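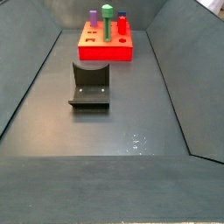 Peg cell at Morikawa: peg board at the back wall, cradle in front of it.

April, 16:40
By Kenna Sutherland

Re: [rirkus-cells] cradle position drifting, board edge not square

Riku, and anyone else looking after one of the peg cells,

I've left your message at the bottom and answered it in the order I would do the work, so it doesn't quite match the order of your questions.

The short version is that I don't think your arm is out. Your cradle is moving on its screws and you have been correcting for it in Skullness, so now the software is wrong as well. Put the hardware right first and throw the corrections away.

Start with the cradle. There are two screws at the rear of the base plate, right up against the upright. Those are all that holds it, and the front of the base plate just rests on the floor. If they have worked loose, the plate can swing a little at the front while looking perfectly fine from above. Push sideways on the front lip with a fingertip. If it gives at all, take both screws out completely and clean underneath before you put them back. We had paint built up under ours, a ridge you could feel with a nail, and no amount of tightening would have pulled the plate flat over it. A plastic scraper shifts it. Please don't use a blade, as Olesia spent a long afternoon filling the scratches from the last time.

When you refit, turn both screws in until they touch, set the plate, then go from one to the other a little at a time. If you drive one home first the plate walks round with it. Go by hand. The powered driver is too strong for those holes and we have already had to fit inserts in one floor because of it.

The cradle is offset to the left of the centre line on purpose. I mention this because Katsuhiko moved his to the middle last year, thinking it had been fitted wrongly, and then wondered why the approach path clipped the board. It sits under the left half of the board as you look from the ledge end. On our cell the front lip of the base plate is 345 mm from the inside of the back wall. Measure yours from the back wall too. The side walls lean outwards, so anything you measure from them depends on how high up you hold the rule, and two people will get two answers.

The board next. It should be centred across the floor, close to the back wall. We use a 30 mm spacer behind it at each end, pushed in until it is snug, and then take the spacers out. If one is tight and the other drops in, the board is not square, whatever the camera view tells you. Do this with the pegs out. They are easy to lean on and the tall green one is the first to suffer.

You asked which pegs to leave in for the check. We use three: purple at the back left, green in the middle and the red one with the dark blue cap on the right. The rest of the shapes stay out so the holes at the front are open, and I can look into the slots and the octagon for crumbs of plastic. Our octagonal hole collects more than the others. A dry brush is enough. Kazuhiro uses the vacuum, which also works if you hold a bit of cloth over the nozzle.

About the red peg. The vision step does lose the body of it against the board, you are right. It is red on red and I wouldn't try to cure it with the lighting. Have it look for the cap instead. In Skullness you can set the target region by peg, and if you limit this one to the cap and give it the known height, it settles. We changed ours and have left it alone.

White specks on the floor: we have them as well, on the right-hand side between the cradle and the wall. Wipe first with a damp cloth. Whatever comes off was dust. Whatever stays I leave, unless it is under the path where the cell checks for dropped pegs, and then I dab on the grey and let it dry overnight. Don't repaint the whole floor for it. A fresh coat is a slightly different shade from the walls and you will be redoing the background reference for days.

Now the software side, once nothing moves under your finger any more:

Clear every offset in the cell file, including the ones marked as manual. Restart the Tirkix controller, because it keeps the old values until you do. Touch off on both top corners of the cradle's upright, then on the board. Leave the dip in the middle of the upright alone, it is curved and you will get a different height each time. Run the pick and place cycle 5 times with the purple peg only, at low speed, and write down the error it reports for each run. If the numbers wander in one direction, the cradle is still creeping and you need to go back to the screws. If they scatter without any direction, look at the gripper pads.

I would put a check of the two screws on your start-of-week sheet. It takes nearly no time and it is how we found ours.

On spare cradles, Olesia has the drawing and one finished part on the shelf. Write to her directly. She would like the old one back if you swap it, so she can see whether the screw holes have gone oval.

Kenna

Riku Kinoshita wrote:

> Hello all,
>
> Our peg cell has been getting worse since we moved it to the
> other bench. Pegs that used to drop straight into the cradle
> now land on its left shoulder. I have been adding small
> offsets in Skullness to bring it back, and each one holds for
> a day or so before I need another.
>
> I also think the board may not be square to the back wall, but
> I have nothing good to measure it against.
>
> Questions:
>
> Is the cradle meant to be off to the left, or has ours been
> knocked? I found a note saying it had been centred on
> Katsuhiko's cell.
>
> Which pegs do you leave in for the routine check? And does
> anyone else have trouble with the red one? The camera finds
> the purple and the green every time, but the red comes and
> goes.
>
> There are white marks on our floor. Should I repaint?
>
> Last, is there a spare cradle anywhere, in case this one is
> bent? I have not taken it off yet. I can have the cell out of
> use for one morning but not much longer, as Kazuhiro has
> booked it after that.
>
> Thanks,
> Riku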